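Wrist cable on the right arm keeps creeping, how are you lot routing yours?

magpie_bench wrote:
Hi all, long time reader, finally posting because I'm at my wits' end with a cable. We've got a two-arm tidying setup running in a mock bedroom at Pumham (bed, sofa, bin on the floor, it picks up rubbish and bins it). It's done 2,810 picks since we recommissioned it in October and the arms themselves have been lovely. My trouble is the black cable off the right wrist. I leave a service loop so the gripper can roll, and I reckon the loop is too big, because it ends up out over the sofa. Have a squiz:

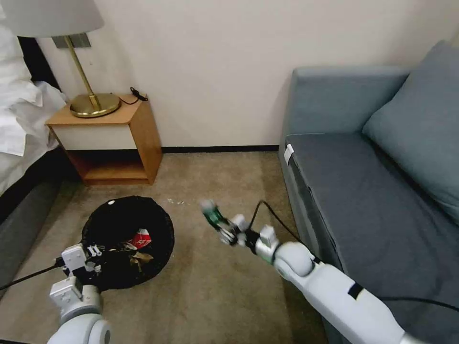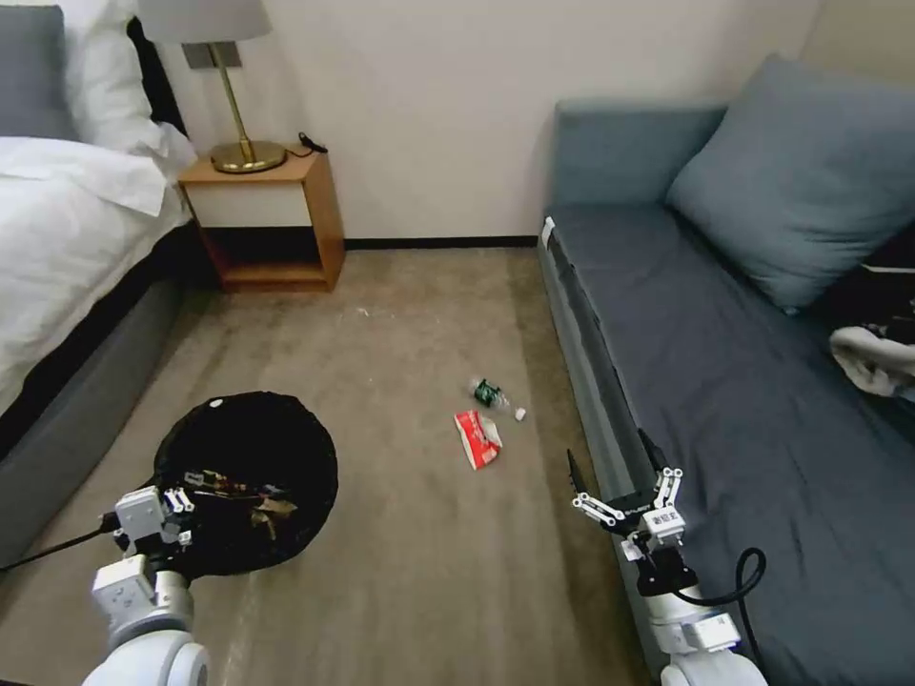

Both from the head camera, same room. Right arm's on the sofa side, look at the loop off its wrist.

Left one runs off to the side and has never given me grief. What's everyone doing for strain relief?

tallow_and_tin wrote:
Your loop is heaps too long, mate. I had the same thing on ours and took 187 mm out of it, and it's been good as gold. Put the arm in its worst pose (wrist rolled right round, reaching across to the bin), mark the cable there, add a thumb's width and clamp it. Don't measure it with the arm parked! Everyone measures it parked.

Gizella Illés wrote:
I'd disagree with shortening it. Cable's cheap and connectors aren't. The one time I trimmed a loop I killed two wrist connectors in a fortnight, and the Juvport replacements took forever to turn up. I'd keep the length and move the anchor up towards the elbow with a hook and loop wrap, done up loose enough that the cable can slide a bit.

tallow_and_tin wrote:
Sliding is how you wear through a jacket though. We pulled a sleeve off one at Brorkport and it was down to the shield.

Gizella Illés wrote:
On a bare edge, sure. Put some felt under the wrap. Mine's been on nearly a year and I have it off every month for a look.

magpie_bench wrote:
Ha, okay, so one vote each. There's already a narrow black band near the right wrist (you can see it in the first pic), would you anchor to that or leave it alone?

tallow_and_tin wrote:
Leave it. Too close to the joint, whatever you tie there gets dragged about with every roll.

Gizella Illés wrote:
Agreed on that one. Go at least one segment back.

jeon_owner_2 wrote:
Bit off topic, but how do you go with the bin? Ours is on the floor as well and it wanders a few centimetres over a shift, then the left gripper is hovering over carpet. I stuck a square of non-slip mat underneath and re-teach the drop point whenever I change the bag. Also worth giving your finger pads a wipe with a damp cloth. We run the Jeon pads and once they're sticky, chip packets won't let go.

magpie_bench wrote:
Wandering bin, yes!! I've been nudging it back with my foot, so non-slip mat is going on the shopping list. I do the pads every morning with the vacuuming, no solvent, just water and a lint-free cloth, and then I home both arms before anything else.

jeon_owner_2 wrote:
Do you check the finger zero after homing? Close them on a feeler gauge. Mine drifts if I've had the pads off.

magpie_bench wrote:
Only when I swap pads, but I might start doing it more. Righto, plan is: keep the length for now, anchor one segment back with felt, tape flag on the cable so I can see if it creeps. If it's still flopping on the sofa after that I'll come crawling back and cut it the tallow way.

tallow_and_tin wrote:
See you in a fortnight then :)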